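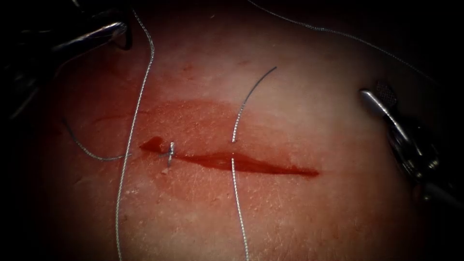
自律縫合実験 実施前・実施中点検表(コメント付き)
対象:Lustitz実験室 双腕縫合セル
制御ソフト:Trilus 器具側コントローラ:Rewi
使用する版:9月改訂

記入方法
各項目に「可」「要注意」「不可」のいずれかを記入する。「不可」が一つでもあれば自律動作は開始しない。「要注意」は、コメント欄に対処を書いたうえで開始してよい。以下は水曜の実験分の記入で、コメントは次の担当者への申し送りを兼ねる。

1. 非常停止と電源

1-1 操作卓の非常停止ボタンで両腕が停止する 可
1-2 足元の停止ペダルで両腕が停止する 可
コメント:ペダルのケーブルが椅子の脚に当たっていたので、机の裏側に通し直した。
1-3 停止後、復帰操作をするまで腕が動かない 可
1-4 通信断のとき、Rewiが30ミリ秒以内に保持状態へ移る 可
コメント:ケーブルを抜く方法で左右とも確認。ログの時刻は制御側に合わせてある。器具側の時刻で読むと順序が入れ替わって見える箇所がある。
1-5 停電時に器具が落下しない 可

2. 器具

2-1 シャフトに曲がり、傷、被覆のはがれがない 可
2-2 手首部の関節が全可動域で引っかからない 要注意
コメント:左の器具で、手首を大きく曲げたところから戻すときに動きが渋い。注油後は改善したが、完全ではない。今回の経路ではその角度を使わないため、関節の制限値を狭めて開始した。次回までに交換品と比較すること。
2-3 ジョーの開閉が指令値どおりである 可
2-4 把持面に糸くず、乾いた血液の付着がない 可
コメント:把持面の溝は拭くだけでは取れない。ブラシを使う。
2-5 器具の使用回数が記録されている 可

3. 視野と照明

3-1 切開の両端がカメラの視野に入っている 可
3-2 照明の中心が切開付近にある 可
コメント:視野の周辺は暗い。針が周辺に出ると検出の信頼度が下がるため、3-4を必ず行う。
3-3 金属面の反射で針の検出が誤らない 要注意
コメント:ジョーの光沢部分を針の一部と判定したことが2回あった。いずれも針を放した直後。露光を一段下げると減るが、今度は暗い側で糸が途切れて検出される。今回は露光を変えず、判定のしきい値で対応した。
3-4 周辺部に針を置いて検出を確認する 可
3-5 キャリブレーションの日付が実験当日である 可

4. 検体と切開

4-1 検体が台に固定され、糸を引いてもずれない 可
4-2 切開の位置と向きが計画ファイルと一致する 可
4-3 切開縁の検出が血液で妨げられない 要注意
コメント:切開の上側に血液が広がると、赤い帯全体を創と判定することがある。Dravsteadの分割モデルは縁の暗い線を優先するよう再学習してあるが、血液が多い場合はまだ外す。縁の線が重ね表示に出ているか、一針ごとに目で確認する。ガーゼで拭いた場合は検体の表面が動くので、4-2からやり直す。
4-4 検体番号が記録と一致する 可

5. 自律動作中の監視

5-1 左右の器具の最小距離が設定値を下回らない 可
コメント:最も近づくのは、針を創の近くで持ち替える場面。距離の計算はシャフトと手首を円筒で近似しており、開いたジョーの張り出しは十分に含まれていない。表示上は余裕があっても、目視で近いと感じたら止めてよい。止めたことによる試行のやり直しは記録上の失敗に数えない。
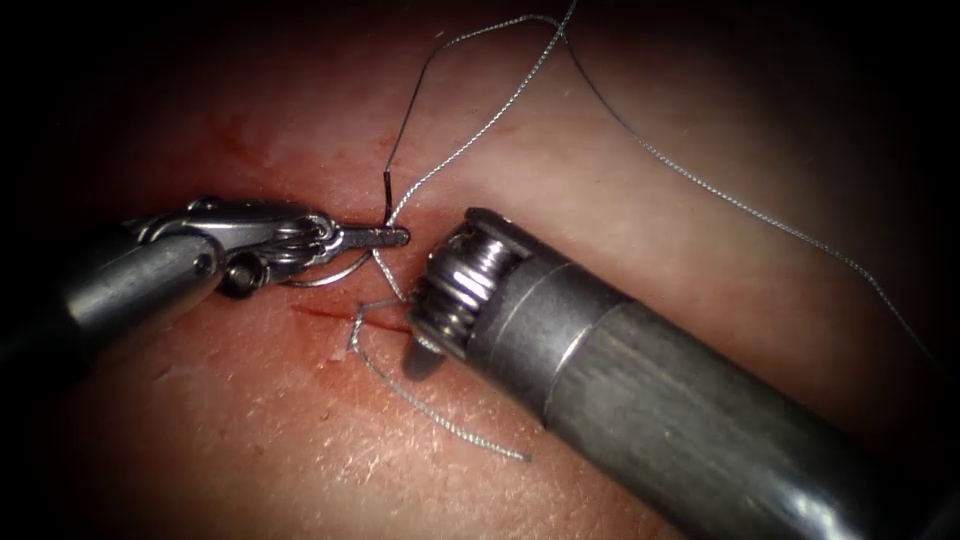 針の受け渡し位置の確認箇所。左右の先端の隙間と、その間を通る糸を見る。

5-2 針先が検体以外のものに向いていない 可
5-3 持ち替え時、両方のジョーが同時に開かない 可
コメント:順序の監視は制御側と器具側の両方に入っている。片方だけを無効にして実験しないこと。
5-4 糸が手首の関節部に巻き込まれていない 要注意
コメント:関節の段になった部分に糸が近づきやすい。今回は巻き込みはなかった。長い糸を視野の上に逃がす経路にすると危険は減るが、余った糸が画面の外に出て張力の推定が荒れる。
5-5 糸の張力推定が上限を超えたら停止する 可
コメント:上限は前回と同じ値。結び目を締める区間だけ別の上限を使う。この切り替えが画面に表示されないので、表示を追加するよう依頼済み。

6. 糸の取り回し

6-1 糸のループが次の針の通り道を横切っていない 要注意
コメント:ループの検出は、糸が一重で置かれていれば安定している。交差があると、上下どちらの糸が手前かを間違える。間違えたまま引くと、結び目でない場所が締まる。交差が検出されたら自動で一時停止する設定にしてあるので、解除する前に糸を端からたどって確認する。
6-2 引き抜く側の糸の端が把持されている 可
6-3 針の現在位置を担当者が口頭で言える 可
コメント:画面の重ね表示を読むだけでは不十分。表示を消した画像で針を探す。見つからなければ動作を再開しない。
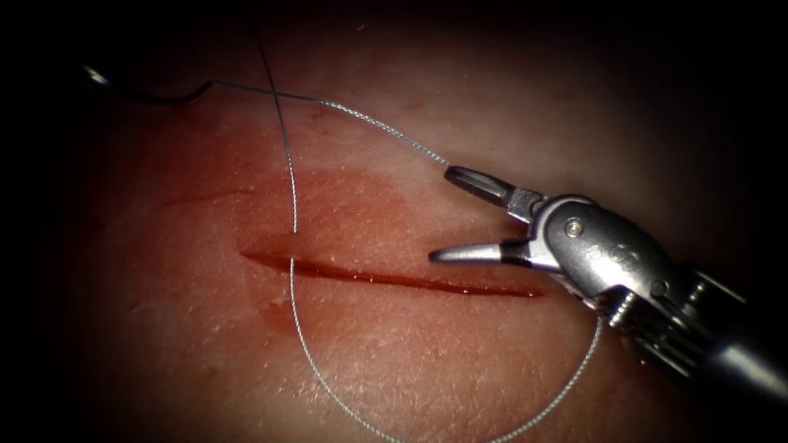 糸の交差と大きなループがある例。針は左上の暗い部分にある。

6-4 結び目を作る前に、余りの糸の長さが足りている 可
6-5 切った糸端が次の創縁にかかっていない 可

7. 手法に関する確認

今回の比較は、糸の形状を推定しながら経路を修正する方式と、最初の計画どおりに動かす固定方式の二つで行う。安全上の設定は両者で同一とする。

7-1 方式の割り当てが実験前に決まっている 可
7-2 担当者の介入がすべて記録されている 可
コメント:一時停止の解除、器具の手動移動、検体の拭き取りを介入として数える。声をかけただけのものは数えない。以前の記録では拭き取りが抜けていたため、古い試行と介入数を並べて比べないこと。
7-3 画像が連番で保存され、欠けがない 可
コメント:水曜分は2732枚。保存先の残量が少ないと書き込みが遅れるので、開始前に500GB以上空けておく。
7-4 試行数が計画と一致する 可
コメント:16試行。内訳は両方式とも8試行。修正方式では糸の交差による一時停止が固定方式より少なかった。針の持ち替えに要した時間には差が見られない。結び目の緩みは別の測定で判定するため、この表の記入時点では結果なし。
7-5 失敗した試行の記録も削除せずに残している 可
コメント:固定方式の一試行で、針を把持し損ねて中断した。再開はせず、中断として保存した。

8. 終了後

8-1 針の数が開始時と一致する 可
8-2 器具を取り外す前にジョーが閉じている 可
8-3 使用した針と糸を所定の容器に廃棄した 可
8-4 検体台と床を清拭した 可
8-5 制限値の変更を元に戻した 不可
コメント:2-2の左手首の制限値はそのまま残してある。交換品との比較が終わるまで戻さない。起動時に警告が出るが、この変更によるもの。

次回への持ち越し
左器具の手首の比較(2-2)
反射による誤検出、しきい値の再調整(3-3)
距離計算にジョーの開きを含める(5-1)
張力上限の切り替え表示(5-5)
制限値の復帰(8-5)

8-5は終了後の項目だが「不可」のため、次の実験の開始前に2-2とあわせて判定をやり直すこと。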